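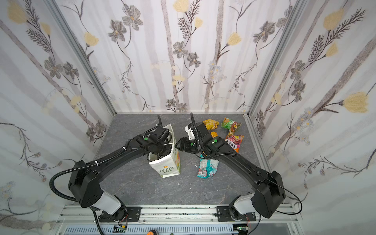 What's the best way to pack snack packets in a paper carrier so they don't all end up crushed at the bottom?

Put anything stiff or heavy in first, stand the packets on their ends around it, and leave the light crinkly ones until last. Don't fill it past the point where the top still closes.

Print this thread | E-mail to a friend

5 replies | 3 shares

kimley_tins wrote:
I asked because I do treat bags for the walking group and the same thing happens every time. Biscuits survive, crisps turn to dust. The bags are ordinary white paper ones, flat base, about as wide as my hand is long. I've been dropping everything in from the top and giving it a shake to settle it. I suspect the shake is the problem.

LBrunton wrote:
It is the shake. Open the bag fully before you start, push the base out flat from the inside with your fist, and lay all the packets out on the table where you can see them. Then you can pick the order. If you take them out of a multipack one at a time you end up with whatever comes to hand going in first.

I have done these for the Studerness school fair since February last year. Biscuits in a wrapper go down flat. Wafers stand up against the side. Anything puffed up with air goes on top.
Lorraine Brunton

pelkonen66 wrote:
I don't agree about puffed packets on top. The air is what protects them. I put two at the bottom as a cushion and the hard things above, and I have had very few burst. What does the damage is corners, and those come from boxes, so keep boxes out of paper bags altogether.

LBrunton wrote:
Two at the bottom is fine if someone carries the bag ten yards. Ours go home on the bus and get sat on the floor with a coat on top. I tried it your way for one fair and had complaints.

tunus_road wrote:
Has anyone mentioned the rim? With a paper bag it goes soft if you keep grabbing it in the same place, and after that it won't fold over neatly. Hold it by the side while you load. Or stand it inside a square cake tin, which keeps it upright and leaves both hands free.

N. Jääskeläinen wrote:
Cake tin works. I use an old bread tin for the narrow ones. We did 2465 bags over one winter for the Pelkonen depot (no relation to the poster above, as far as I know) and each one took roughly 3 minutes when the packets were sorted first, a good deal longer when they weren't.

On the argument about crisps, I'd side with Lorraine, but it depends on the bag. In a tall narrow one the weight all lands on the bottom packet. In a wide one you can lay things side by side and the order hardly matters.
Niilo Jääskeläinen

pelkonen66 wrote:
Fair point about the wide ones, mine are wide. I'd still never put a biscuit packet under a tin of anything — seen it done.

kimley_tins wrote:
Thanks all. Did a trial lot this morning, laid out first, no shaking, crisps last. Carried one up to the top road and back and the crisps were mostly whole. One wafer had snapped but it may have come like that. Will try the cake tin when I find it.

Does anyone fold the top or staple it? Staples tear the paper if somebody's in a hurry.

tunus_road wrote:
Fold it over twice and use a sticker. A clothes peg if you want them back.

Last post: 2022-03-02

Contact us | Copyright Kimley Household Forum | Back to top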